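We use cookies to improve your visit. Accept | Settings

Review: Skotine parallel gripper
By Hadiza Chukwu
Print | E-mail this page

I really wanted to love this gripper! Setup was easy, the two short fingers suit small stuff, and for 46 days it moved things between my baskets without a fuss. Then it started letting go – mid-move, no error, no beep. 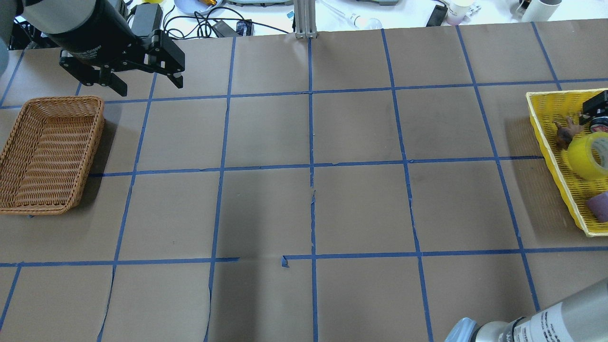

Valach, 23/05/2023

I logged 261 drops out of nearly 600 picks after that. The packing tape roll was the worst (heavy, and it bounces). Support at Skotine had me reflash it twice, then blamed a grip-force setting that resets itself after a soft stop. Okay, but the arm reported "holding" the whole time, and that bugs me way more than the drops do. A fix is promised for September. 2 stars until then – keep your hands clear.

Sign up for our newsletter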